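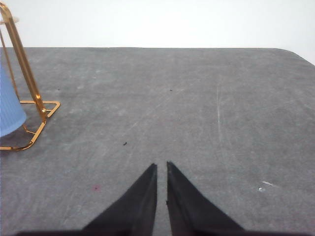 Why I can't stop thinking about gray

I spent most of April learning to dye wool, and I have fallen completely for gray! I always thought it was the color you ended up with when a dye bath went wrong. Then I took a Thursday evening class in Eltholm with Waltraud Stüber, and she pulled 30 little skeins out of a bag, every one of them gray, and no two alike. Pigeon, pewter, wet slate, a sort of warm oatmeal smoke – I wanted all of them.

She gets hers from oak galls and a bit of iron, and the iron is where you have to be careful. Too much and the wool turns harsh and scratchy. My first try came out patchy, with pale streaks all through it, and I love it more than the even ones (I'm knitting it into a hat right now).

Henrik Kohlhase, who sat across from me, was dyeing 2 pounds of fleece for felting and got a gorgeous blue-gray on his third dip. I'm still jealous.

Next up is walnut hulls with just a pinch of iron. I've got 115 grams of undyed yarn soaking in the sink as I type, so no dishes tonight!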